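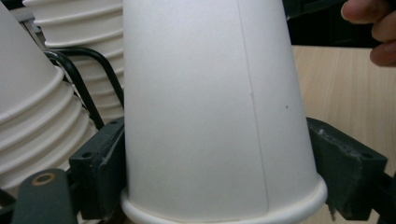
Harkley library brings back the coffee cart

3/7/25

The coffee cart in the lobby of the Harkley public library is open again after being closed through February for plumbing work. It now serves drinks in plain white paper cups, with the spare cups kept in tall nested stacks.

The cart is run by the Clerkel Street Friends group, which took it over from the Kovalchuk bakery last fall. Mehwish Swati, who manages the cart, said the group had been using donated mugs but lost the use of the staff sink when the pipes were replaced. The new sink is too small for washing up.

"We went through 103 cups on our first morning back," Swati said. "We had put out half that many and had to go back to the supply closet."

Customers are asked to take cups one at a time from the top of the stack. Swati said that when the stacks are pulled apart in a hurry, the rims get bent and the lids do not sit right. Anyone who brings a travel mug will still get a quarter off. 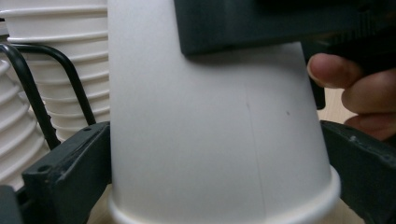

Hours and prices

The cart will be open six mornings a week, from 7 to 11. Coffee and tea are $2, and hot chocolate is $3. Children's story time on the second floor will have its own urn of hot water, and parents can pay at the cart on the way out.

Drinks are allowed in the lobby and the newspaper room. They are not allowed at the public computers or in the local history room, where the rules have not changed.

Tymofii Bilyk, the branch manager, said the library will look at the arrangement again once the Workov Avenue entrance reopens. That entrance has been shut during the same round of repairs, and most visitors are coming in through the parking lot door.

"If the line starts to block the return desk, we'll move the cart over by the windows," Bilyk said.

Money from the cart goes toward large-print books. Last year it paid for two new shelves of them.
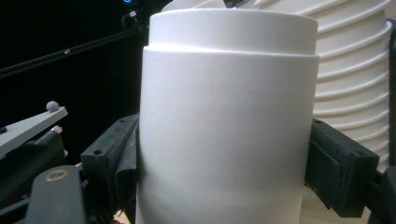 A plain white cup, with a tall stack of paper cups behind.

People who would like to help at the cart can leave their name at the front desk.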